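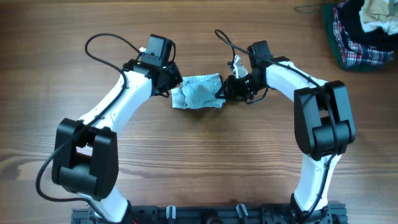 Slide 1. Title

Talk is 20 minutes plus questions. Skip the company slide if we start late.

Scope for today: how we collected the garment demonstrations at Grikstead, what we kept, what we threw out. Training results are Wednesday's talk. If asked for success rates, point there.

Slide 2. Rig

Two arms on one rail, clamped to the table. White links, black joints, a small camera on each wrist and one overhead view. At this point the grippers are holding a light blue cloth up off the wood between them, with the pile of clothes over at the top right.

Points to make:
Elbows go outward. If the operator lets them drift in, the upper links get in each other's way before the grippers meet.
Cable slack at the wrists is a compromise. Short loops pull on the connector at full wrist roll. Long loops wander into the wrist view. We re-clipped twice and then stopped touching it, so all kept episodes share one routing.
Same table throughout. Known limitation, comes back on slide 6.

Slide 3. Task definition

Pick one garment from the pile, bring it to the middle, find two corners or shoulders, lay flat, fold. Episode starts with both arms at rest and ends with both arms at rest. Anything else is a fragment and goes in a separate folder.

The two-gripper hold gets its own label in our scheme, "regrasp." It is the part operators find hardest and the part where they differ most. Some pass hand to hand until a corner shows. Others drop the cloth and start over. Both are allowed. We log which.

Slide 4. Counts

1,431 episodes recorded, October only. 298 rejected on review. Say the numbers slowly, people write them down.

Reject reasons, in order: operator paused too long mid-task, second garment dragged along with the first, camera dropout, wrong label. Long pauses are the largest group by a wide margin. A policy trained on them learns to wait. We tried trimming the pauses and got jumps in the joint traces, so now the whole episode goes.

Slide 5. Review tool

Flanico plays all three views on one time axis with gripper opening plotted underneath. Reviewer marks keep, reject or fragment. A good reviewer gets through around 40 an hour. Don't demo it live — the projector machine doesn't have the codec.

Disagreements go to a second reviewer. Labels from before the Czarnecka guideline were redone from scratch.

Slide 6. Variation

What we varied: garment, pile order, pile position, operator.
What we didn't: table, lighting, camera mounts.

Patterned shirts and plain ones behave differently for the labelers as well as the model. Checks make the fabric direction easy to see. On a plain pale cloth, folds and edges look alike from overhead and the wrist views carry most of the information. Expect a question on whether we need the overhead camera at all. Answer: yes, for choosing the garment.

Slide 7. Next

Second rig at Nolateo, different table surface, same rail spacing. Failed regrasps kept as their own set, with the recovery included.
Open item: operator shift length. Pauses climb toward the end of a session and we have no agreed cutoff.

Leave this one up for questions.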